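I'd been meaning to sit down with Annelies Widmer for ages, and when she finally said yes she made one condition: I had to eat first. So this whole conversation happened over a plate of rye bread and pickled herring, and my notes smell like it.

Annelies runs Fatidau, the little supper club that's been feeding people in her neighborhood for 14 years. If you've gone, you know. If you haven't, good luck getting a seat (I was on the list for three months, and I write about food!).

I asked her how it started and she laughed at me. "With a mistake," she said. "I ordered way too much cabbage. I called everybody I knew and said please come over and eat cabbage."

They came, and they came back in August, and by then she was making them pay for the wine. The early menus were all stews and soups, things that could sit on the stove while she talked. She still cooks like that. She can't stand food that has to be rushed to the table, and she got pretty worked up telling me about a restaurant where the waiter told her to hurry and eat her fish.

"It was a fish," she said. "Where was it going to go?"

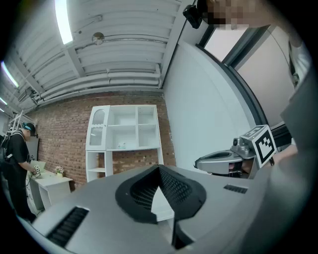 Elsa Aaltonen remembers those first dinners a bit differently. The cabbage was fine, she told me on the phone later, but it was the bread people came back for, and Annelies has never once admitted it.

I read that back to Annelies and she waved her fork around for a while. Then she went and cut me more bread, so make of that what you will. The recipe comes from a bakery called Hyvönen, where she worked when she was young, and she's changed it so many times that she doesn't think they'd know it now. Less molasses, more caraway, and a long night in the fridge before it goes in the oven.

We got onto money, which she was happy to talk about – happier than I was. A seat costs $220 for a season, and she knows that sounds like a lot all at once. It used to be pay what you like. "People like to pay very little," she said. Last season she served 193 dinners and came out just a hair ahead.

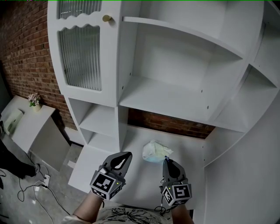 She's had offers to grow, too. A company called Avari wanted to put her soups in jars, and she went as far as tasting the samples. Too salty, she said, and the dill had gone gray. She sent them home with a loaf and a no.

What she'd like to do next is teach. She has a class in mind for people who are scared of yeast, just a few at a time, with lots of coffee and no measuring cups. I said I'd be first in line, and she told me to bring my own apron.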